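Home | Features | Food | House & Yard | Travel | Subscribe

The Long Soak: My Summer of Learning to Stay in a Hotel by Myself

4 July 2018

Print this page | E-mail to a friend

I was 41 before I ever checked into a hotel alone. I'd gone from my parents' house to a dorm to a marriage, and every vacation in between had somebody else's sneakers by the door. Then last summer my sister-in-law canceled on our weekend in Ponce with the room already paid for, and my husband said, "So go!" And I went, mostly out of stubbornness.

I want to tell you I loved it right away. I did not. I sat on the bed with my purse in my lap for the better part of an hour, like I was waiting to be called in for a root canal. I ate a granola bar for dinner. I called home twice, and the second time my daughter let it go to voicemail (fair enough).

What saved me was the bathroom. I have shared one with three other people for years, and it has never once been quiet in there. A hotel bathroom is yours. You can leave your toothbrush on the counter. You can stand around in it doing nothing at all, reading the tiny print on the lotion.

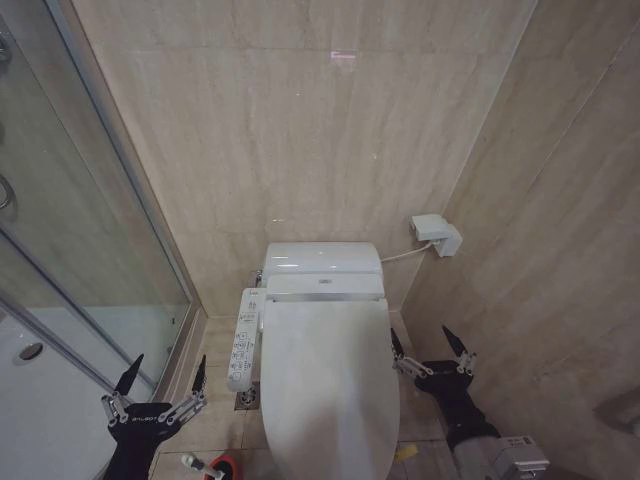
Eating by yourself, in public

The second night I made myself go down to the restaurant. I brought a book as thick as a brick and didn't read one page of it, because I was too busy listening to the couple behind me argue about a boat. Best dinner I'd had in months!

My friend Anum Warraich travels for work and has eaten alone in more towns than I could name, so when I got home I asked her for tips. Sit at the bar if there is one. Order the thing you'd never get at home. Don't look at your phone until the food comes, and then you won't want to. She also tips big on the first night, which sounds sneaky to me, but she does get waved to a better stool on the second.

I've been on four more of these little trips now, never for more than 2 nights and never spending over $500, gas included. My room on the last one was 3037, at the far end of a hallway so long I started taking it as my exercise for the day. I've gotten pickier as I go. I ask for a high floor, away from the ice machine. I look for a real walk-in shower and a tub if I can get one, and I'll give up a view for either.
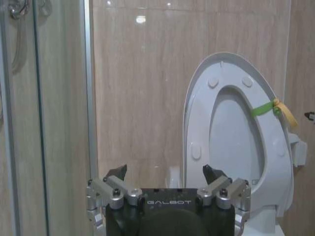

My husband, for the record, has taken up the habit too. He and Saqib Swati from down the street drove off to fish for a weekend in separate rooms, which the two of them found very luxurious, and came back with no fish and a cooler full of gas station sandwiches. Our daughter gets the house to herself for about 23 minutes at a time and would like more. I'm thinking about it.

I still do the thing with the purse, by the way. I come in, I sit on the edge of the bed, I get that first-day-of-school feeling in my stomach. It goes away faster these days. I hang up one shirt, I run the water until it's good and hot, and I text home that I made it. Then I turn the phone face down and go see what's for dinner.

Next month I'm trying three nights. I've already packed the brick.

Print this page | E-mail to a friend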